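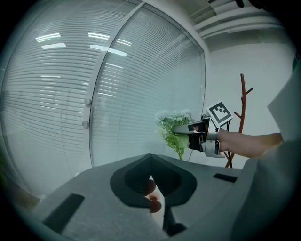
Cor Van Acker told us in our first review that a fake plant is still a thing somebody has to dust, and that we should put that in the report before we put in anything about mood. So it goes first. He had a point, and our budget page would have been better if we had listened sooner.

Our assignment was to look into whether artificial plants improve a shared study room enough to justify buying them. The project brief, written by the Fladlow housing office, took the answer more or less for granted. It used the word "refresh" in nearly every paragraph. Our group (Armelle Le Goff, Lieven Desmet and Ezequiel Marín) was less sure, and after a semester we still are.

Background

The sources we were handed say that plants in a room make people calmer and better at concentrating. We read as many as we could get hold of. Most of them are about live plants, and a few are about a view of trees through a window. Only two mention artificial ones at all, and one of those turned out to be a catalog from Prallimix, a company that sells them. We don't think a catalog should be on a reading list.

What we did

We placed small potted artificial plants in the Fladlow study room in February and left them there for 6 weeks. The main type was one with green leaves and a bunch of little white flowers on top. We picked it over the plain leafy kind after a vote, which Ezequiel still disputes. At the end we handed out a paper survey and got 49 back. Before that we had asked people in the hallway what they thought, but we threw those answers out because Lieven had been standing next to the plants while asking.

Results

Of the people who answered, 66 percent said the room was "nicer" than before. That sounds good until you look at the next question, where we asked what had changed. Plenty of them named the new lamps. We had no control over the lamps. Facilities put them in during our second week and did not tell us, and there is no way to pull the two apart now.

Nobody in the survey said they studied longer or came more often. The sign-in sheet doesn't show a change either, though people skip the sign-in sheet, so we would not lean on it.

Two comments complained that the flowers looked cheap up close. One person wrote that they had watered one. We moved the plants from the tables to the windowsill after that, and then a different person wrote that they were in the way of the blinds.

Cost

Prallimix quoted 3,000 dollars to do all the common rooms in the building, pots included and cleaning not included. The quote says the leaves "stay vivid for years." We asked what that was based on and got a second copy of the catalog. Smits had a lower price per plant but a minimum order bigger than we could ever use.

What we would say to Fladlow

We can't recommend the full order. People liked the room, and some of that may be the plants, but our study can't show how much. If the office wants to go ahead anyway, buy a few, put them where they don't get handled, and write down who dusts them. Willy De Smet asked in the final review whether live plants would have done better. We didn't test any. The room is locked over the breaks and we had no one to water them.

The surveys are in the blue binder. The Smits price list is missing its second page.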